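Padier gripper, two-finger, 80 mm stroke
Tested at Clastcombe

Padier says it handles household doors. We gave it a white wardrobe with slim bar pulls set side by side, close to the seam.

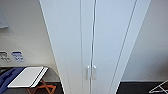
Sandhu reports 40 clean pulls on the same type of handle, with the soft pads fitted.

We'd like to see the log. Clothes are harder — hooks, thin loops, loose folds. 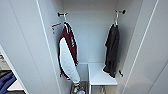 One buyer wrote that the Kisine arm stalls on heavy coats, whatever the gripper.

Maybe so. Payload is listed at 2 kg, and we wouldn't plan on all of it. 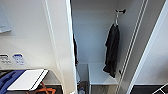 Black garment on its hook, door open.

Ships in 8 days. Pads sold separately.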